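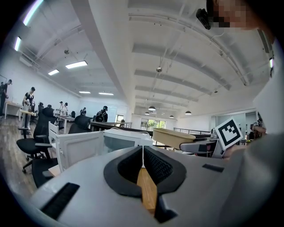 What do you get with the Pliretti hand-held gripper pair that a cheaper set doesn't give you? Mostly better pads and jaws that close the same way every time.

I used the pair for most of December, switching with our older Janis set on the same kitchen tasks: opening a microwave door, moving a cutting board, putting cups away. I logged 1000 grasps with each. The Pliretti dropped the object 75 times and the Janis 101 times. Most of the drops on both were wet cups.

The pads are black, with a thick smooth rim and a mesh-like texture on the inner face. They hold flat things well. A board picked up by its edge stays level. Round handles are harder, and you need to come in straight or the handle rolls toward the tip of the V.

The body is light gray and wide. Retno Lubis has small hands and got tired on it well before I did. Khairul Harahap had no complaints. The trigger spring is stiff for the first day or two and then loosens up.

Tracking uses square black-and-white markers. Ours dropped out when one gripper crossed in front of the other, and also under strong light from a window. The Janis had the same trouble, so I don't count it against either one.

Setup took me a morning. The manual skips the step where you pair the left and right units, and I had to write to support. They answered the next afternoon.

Spare pads are sold only in sets of four. I'd buy one set with the kit. The Janis is still fine for light objects, and we kept ours for training new people.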